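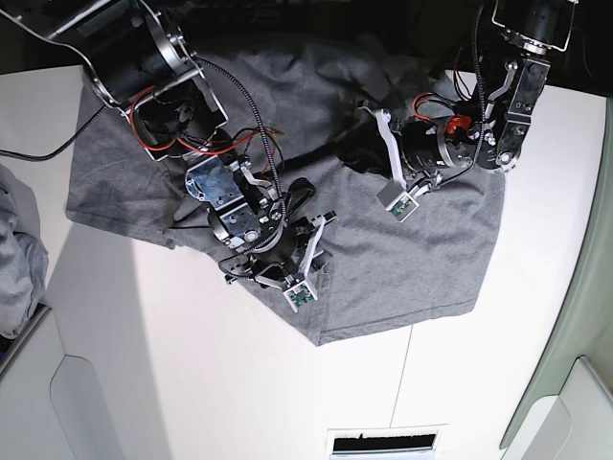 Why was my balance reduced after I finished the wagering?

Home Slots Bonuses Payments Ask Log in

reel_by_reel
Hello everybody. In February I opened an account at Vasov and I took the free spins they give for the slot Veloso. The spins paid very little, but it was enough to continue, and I played until the wagering was complete. The bar in my account said 2000 of 2000, so I believed I was finished. My balance at this moment was £504.

On Friday I asked for a withdrawal of everything. In the evening I received only £200, and the rest of the balance had disappeared. There was no message and my documents were already approved. I did not use any other bonus. Is this a mistake which I can complain about, or did I miss a rule? English is not my first language and the bonus page is very long.

susness_slots
It is almost certainly the maximum cashout. Free spins without a deposit usually have one, and it is a separate rule from the wagering. The wagering tells you how much you must bet before the money becomes real money. The maximum cashout tells you how much of it you can keep. When you press withdraw, the system pays up to the limit and removes what is above it.

Please open the terms of the exact offer you accepted, because the general bonus terms may show a different number. In my account they are under Bonuses, then History, then the small letter "i" beside the name of the offer. If a limit of £200 is written there, I am afraid a complaint will not help you. If it is not written there, save a copy of the page and write to support by email. The chat is quick, but you will want the answer in writing. 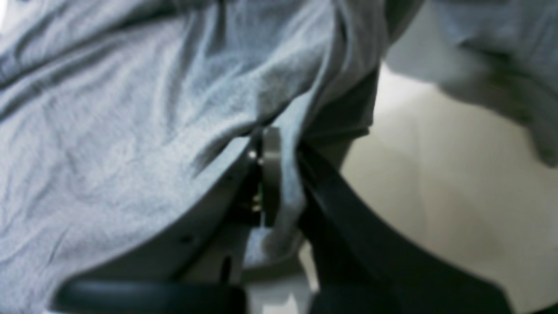 Grey cotton fabric, close up

Also check whether you made a deposit before you finished. With some casinos the deposit removes the limit, with others it changes nothing.

skatonthorpe
same thing happened to me, I lost nearly all of a good win on this kind of offer. now I don't take free spins at all. Veloso pays badly anyway, it has only 2 features and the second one never comes

Contact us | Terms of use | Copyright, all rights reserved | Back to top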